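From: Bernadette Tillman
To: handheld-demos list
Date: March 23, 2024
Subject: Re: pads and when to start recording

Hello Kristof, and hello everyone,

Kristof Hendriks wrote:
> We have 343 demonstrations from the hand-held gripper now and the arm
> still hesitates before it closes. Lewis thinks we start recording too
> late, with the fingers already around the part. Does anyone begin with
> the gripper open and nothing in it? And how often do you change pads?

What a nice question to find over my coffee, and thank you for giving the number, it helps so much to know what size of set people are working with. Yes, we begin open, every time. When Angus Menzies and I started on the Medbridge job we did just what you do, and our arm had the same little stage fright. Angus went through 57 of our recordings one evening and found that in nearly all of them the fingers were half closed by the first second. The arm had hardly ever been shown an open hand! So now we hold the gripper low over the table, pads wide apart, wait 2 seconds, and only then go for the part. It feels silly for the first morning and then you stop noticing.

As for pads, I am the wrong person to preach, as I put it off terribly. Ours are the black rubbery ones on two screws each, and the top edge is where they go first – a thin strip starts to lift and fray, and after that the corners chip. 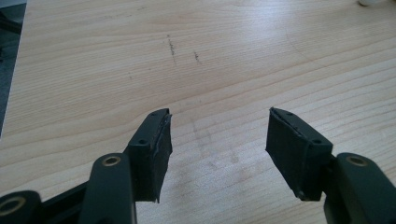

Hamish Nisbet would like us to swap them at 2000 grasps whatever they look like, and he may well be right, but I tend to wait until a part slips on me twice in a row. If you do change them, please change both sides together. I did only the left once, back in June, and the grip was lopsided for days before I owned up to it.

Kristof, could you tell us whether you wipe the table down between sessions? I'd also love to hear from the people who teach by remote control, if any of you begin with a pause like ours.

Warm wishes to you and Lewis,
Bernadette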